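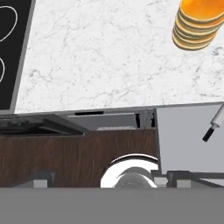
A simulated kitchen counter from the Tirnell demonstration set, with the gripper in the foreground.

Tirnell says its kitchen robot can now pick up a new chore after a person steers it through the job by remote control. The company put out a set of 3,767 demonstrations in November, all of them recorded in a simulator it calls Purnach.

The headline number is 87 percent success on held-out tasks. That sounds good until you read the notes. Each task was tried 200 times, in the same kitchen layouts the operators had practiced in. With the layouts changed, the score fell to 63 percent - and those layouts were simulated too.

Tirnell has not said how many failed demonstrations were thrown out before training, or how long its operators needed to get good at the controls. Both would matter to anyone hoping to teach a robot at home. A rendered marble counter is also a forgiving place to work. Real ones have crumbs, glare and people in the way.
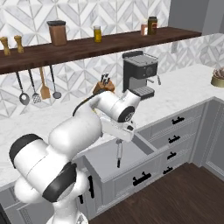

What comes next

Clesmont, which supplies the remote control software, says trials on a physical arm called Rana will start in the spring. It gave no target score and would not say whether outside labs will be allowed to run the tests.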